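Open Day at the Bresberg Workshop: Two-Arm Bench

Gallery page. Click a picture for the larger version. Text by Jacinto Cortés, Flomside section.

The Bresberg workshop opened its doors for one afternoon in December. The program listed a tour of the machine hall, a short talk on cell safety, and a table-top demonstration on the two-arm bench in the rear room. The machine hall has been covered on this site before, so this page deals with the bench.

Visitors were taken through in groups. The rear room is small and has one door, and groups were kept to what the floor markings allow. Questions were held until the arms had been stopped. The Görtz people ran the bench from a desk by the wall and gave a commentary over a loudspeaker, which was hard to follow from the back.

The bench is used for household handling tasks. The task on the program was coffee service with a capsule machine. The two arms are mounted side by side along one edge of the table and work toward the far side. One camera sits on the arm itself, near the gripper, and another looks at the table from a fixed point. The room display switched between the two views, and both are included in the gallery.

Coffee task, view from the gripper and view of the table.
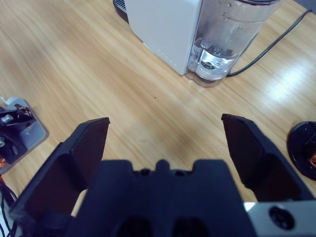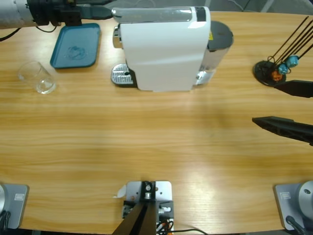

Flomside has been putting together a bench of its own since the spring, and most of my notes from the afternoon concern layout. Our table is 88 cm deep, and the first arrangement we tried put everything in a row along the front, within easy reach of both arms. It worked badly. The arms had to fold back on themselves to pick anything up, and the elbow joints came close to their limits on almost every move. At Bresberg the tall items are kept to the far side: the coffee machine stands at the top center of the table and the capsule holder near the upper right, with the tray and the glass over on the left and the middle of the table left free. We have since copied the general idea. The far third of our table is now for fixed items and the near part is kept clear for travel.

The water tank is a point I would have missed from the doorway. Seen from the gripper, it is clear plastic with water in it, standing against the side of the machine. Transparent parts give our own depth sensor a great deal of trouble. It reads the surface behind them, or nothing at all, and the planner then treats the space as free. Our workaround is a keep-out box drawn by hand over anything transparent. I asked at the desk whether they use something similar and was told that the planning side would be covered in the written handout. The handout covers it in one sentence.

Cable routing was the other subject of interest. On our bench the arm cables ran over the table surface for the first few weeks, and we replaced two connectors as a result. They now go down behind the base plates and into a tray under the table. The power lead of whatever appliance is being used still has to cross the table somewhere. We take it out at the back and tape it.

Notes from the talk, for those who could not hear it:

The Pirkenent controller is set to a reduced speed whenever the door to the room is open. The limit given was 200 mm per second at the gripper.

Emergency stops are fitted at the desk and beside the door. Both are tested before visitors are let in.

The task log held almost 900 entries at the time of the open day. An entry is one attempt, whether or not it was completed. No completion rate was given, and the speaker declined to estimate one.

Gripper fingers are treated as a wearing part and are changed as a pair. The bench keeps 5 pairs in stock.

A question was asked about cleaning. Appliances are emptied and wiped at the end of each day, and the table is oiled when it needs it. We use a laminate top at Flomside and wipe it with a damp cloth. A matte surface is preferable if there are ceiling lights directly above the bench, as glare will otherwise move around the camera view with every change of arm position. We found this out after the top had been paid for.

The handout can be borrowed from the Flomside office. Section members planning a visit of their own should write to the Bresberg desk in advance and state the number in the group. Parking is behind the hall, entrance on the left, and the gate is closed at 5 p.m.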